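그리퍼 예산, 아직도 결재를 못 올린 이유

4월 19일

Drostholm에서 견적서가 다시 왔다. 그리퍼 본체 1,388유로, 손목 카메라와 브래킷까지 묶으면 2,425유로. 지난번 견적에는 브래킷이 따로 172유로였는데 이번에는 '패키지 포함'이라고만 적혀 있다. 포함이라는 말을 보면 나는 일단 계산기부터 두드린다. 빼면 얼마냐고 물었더니 답이 없다.

Clorkgate 쪽은 1,323유로를 불렀다. 본체만 보면 싸다. 그런데 손가락 교체 부품 가격표를 달라고 했더니 "도입 후 안내"란다. 소모품 값을 모르고 총비용을 어떻게 잡으라는 건지. 작년 10월에 컨베이어 센서를 살 때도 같은 말을 믿었다가 하반기 예산을 거의 털렸다.

두 회사 다 시뮬레이션 결과를 열심히 내민다. 성공률 그래프도 예쁘다. 나도 Omow 프로젝트에서 시뮬레이션을 돌리고 있으니 쓸모없다고 할 생각은 없다. 다만 렌더링 안에서는 부품이 닳지 않고, 납기도 밀리지 않고, 수리 기사 출장비도 안 나온다. 길쭉하고 울퉁불퉁한 농산물처럼 생긴 물체를 손가락 사이에 두는 장면까지는 누구나 만든다. 내가 궁금한 건 같은 동작을 한 달 내내 시켰을 때의 유지비다.

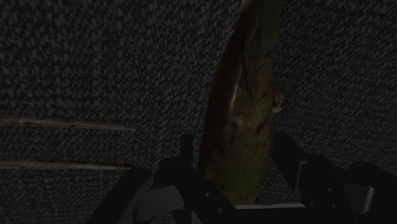 그래서 이번에는 순서를 바꾸기로 했다. 구매 요청서를 쓰기 전에 두 회사에 대여 조건부터 묻는다. 대여가 안 되면 우리 물건을 보내서 시험 영상을 받되, 실패한 회차도 빼지 말라고 적을 것이다. 설치비와 교육비는 본체와 줄을 나눠 달라고 했다.

Buthelezi 건에 잡아 둔 예비비를 이쪽으로 돌리자는 말도 있는데 나는 반대다. 예비비까지 써야 살 수 있는 장비면 아직 살 때가 아니라고 본다. Clorkgate가 부품 가격표를 보내오면 표를 다시 만들어 올리겠다.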